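布張りベンチの手入れ、毎日5分の話
発表用メモ(持ち時間15分、質疑は別)

スライド1 あいさつ

みなさん、こんにちは。今日は布の座面の話だけをします。15分まるごと、座面です。わたしはこの話になると早口になるので、速いと思ったら手を挙げてください。

(ここで会場に聞く。「自宅か職場に、布張りのソファかベンチがある方?」手が挙がったら少し待つ。前回は待たずに進んでしまった)

スライド2 どこのベンチの話か

うちの共同スペース「ウムラ」の2階、手すり沿いの休憩コーナーです。明るいグレーの布張りの座面、白い金属の手すり、その奥は白い壁。とにかく明るい場所で、午後になるとみんな吸い寄せられるようにここへ来ます。コーヒーも来ます。焼き菓子も来ます。

明るいグレーの布って、本当にいい色なんです。部屋が広く見えるし、どんな上着を掛けても合う。そのかわり、よく見ると何でも乗っています。糸くず、髪の毛、鉛筆の粉。手入れのしがいがありますよ!

スライド3 はじめる前の状態

去年の7月まで、掃除は月に一度、まとめて半日かけてやっていました。洗剤をたっぷり吹きつけて、ごしごしこする。終わるとへとへとで、しかも翌日見ると輪じみが増えている。あれは悲しかったです。

(笑いが来なくても先へ)

原因はだいたい見当がついています。水が多すぎた。こすりすぎた。そして乾かす時間を考えていなかった。三つともわたしがやりました。

スライド4 道具

いま使っているのは、これだけです。

やわらかい起毛の布、赤と白
毛足の短いブラシ
霧吹き
洗面器
中性洗剤を少し

布の色を分けたのが、思った以上に効きました。赤は乾拭き専用、白は水を含ませてよい布。赤い布はグレーの座面の上でものすごく目立つので、置き忘れてもすぐ見つかります。前は灰色の布を使っていて、ベンチの上で何度も見失いました。

布は用品店のオマッチでまとめて24枚買いました。洗い替えを考えると、これくらいあると気持ちに余裕が出ます。ふわふわした手ざわりのものを選んでください。つかんだときに、手の中でくしゃっと丸くなるくらいのやわらかさが好みです。 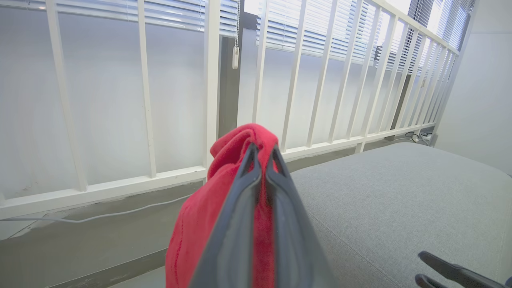
スライド5 乾拭きのコツ

乾拭きでは、布をきれいに四つ折りにしなくて大丈夫です。わたしは真ん中をつまんで、てるてる坊主みたいな形にして使います。つまんだところが持ち手になって、垂れたところが座面をなでる。力が入りすぎないので、織り目を傷めにくいんです。

動かす方向は、奥から手前へ。座面の前の縁は丸くカーブしているので、そのカーブに沿ってすとんと下まで落とします。ここを途中で止めると、縁にほこりの線が残ります。膝の裏が当たるところですし、ぜひ下まで行ってください。

(身ぶりで見せる。マイクを持っていないほうの手で)

それから、往復させないこと。一方向に動かして、布を持ち上げて、また奥から。最初はまどろっこしいのですが、三日もやると手が覚えます。これが気持ちいいんですよ。みなさんにも早くやってほしい。

スライド6 しみができたとき

まず、乾いた布で押さえます。こすらない。押さえて、布の面を変えて、また押さえる。これで済むことがかなりあります。

残ったら、白い布を水で湿らせて固くしぼり、しみの外側から内側へ向かって、とんとん叩きます。内側から外へ向かうと、しみが広がります。洗剤はその次。洗面器の水に数滴で足ります。最後にもう一度、水だけの布で叩いて、乾いた布で押さえて終わり。

洗剤を使う前には、座面の裏や目立たない角で試してください。うちのベンチで平気だったものが、みなさんのソファで平気とは限りません。品質表示のラベルがあれば、そちらが先です。

(ここで水を飲む)

スライド7 手すりのこと

ベンチの話だと言っておいて、手すりです。座面のすぐ向こうに縦の棒が並んでいるので、座面だけ拭いても、棒の下にたまったほこりが戻ってきます。順番は手すりが先、座面があと。上の横棒、縦の棒、下の横棒、それから座面です。

下の横棒がいちばん汚れます。靴や鞄が当たるのか、白い塗装に小さなすり傷もあります。傷は拭いても取れませんから、そこは潔く通り過ぎましょう。わたしは一度、傷を汚れだと思い込んで長いこと磨いていました。

棒の一本一本は、布をくるっと巻いて上から下へ。これも地味に楽しいです。

スライド8 当番表

いまは利用している三つのグループで回しています。タカタリではなく「トゥカタリ」、発音に注意。朗読の会です。それから製本のオスタプチュク工房と、わたしたち。週がわりで、一日5分。月に一度の半日掃除はやめました。

当番表は紙一枚、ベンチの横の壁には貼らずに、布をしまう引き出しの内側に貼っています。布を取り出すと必ず目に入ります。終わったら日付に丸をつけるだけ。感想欄も作ってあって、「今日はクッキー」などと書いてあります。読むと笑ってしまいます。

スライド9 布の洗い方

使った布は赤と白を分けて洗います。新しい赤い布は色が出ることがあるので、最初の何回かは単独で。柔軟剤は使いません。ほこりの取れ具合が鈍くなる気がします。干すときは、ぱんぱんと振ってから。毛が立って、ふわふわが戻ります。

くたびれてきた布は、手すりの下の横棒用に格下げします。引退まで、たっぷり働いてもらいます。

スライド10 今日から

帰ったら、家の座面を一度だけ、奥から手前へ乾いた布でなでてみてください。布の裏を見ると、何か付いてくるはずです。そこで「おっ」と思ったら、もう仲間です。

(時間が余れば、クッションカバーの外し方。余らなければ質疑へ。布の実物は受付の机に置いてあるので、触って帰ってもらう)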